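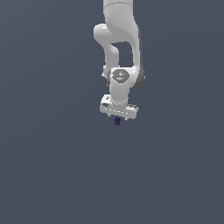
Clestley Robotics Lab
Handout 6: Brick grasping in simulation
September 2024

Work in pairs. Load the Virkex scene from the course folder and keep the default gravity setting. The physical arm is not needed until the next unit.

1. Open the gripper and bring it in over the brick. Use the wrist view for the last part of the approach – the outside view is too coarse for it.

2. Line up the fingers with two opposite sides of the brick. The studs give you a reference for rotation. Save a wrist view with the brick between the fingers.
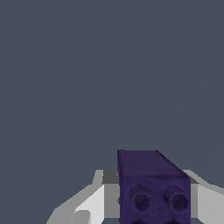
3. Run 50 trials with a random start pose and log each one. Keep the failed runs in the log.

What to hand in

One log file per pair and 2 pages of notes. Say how you defined a successful grasp. For at least one run, include a wrist view with the fingers well clear of the brick and mark the gap on each side.

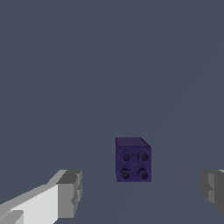 Mac Carthaigh
Course instructor

Logs go in the Ceremar folder under your pair number. If the simulator stops partway through, restart from the last saved trial and write that down in your notes.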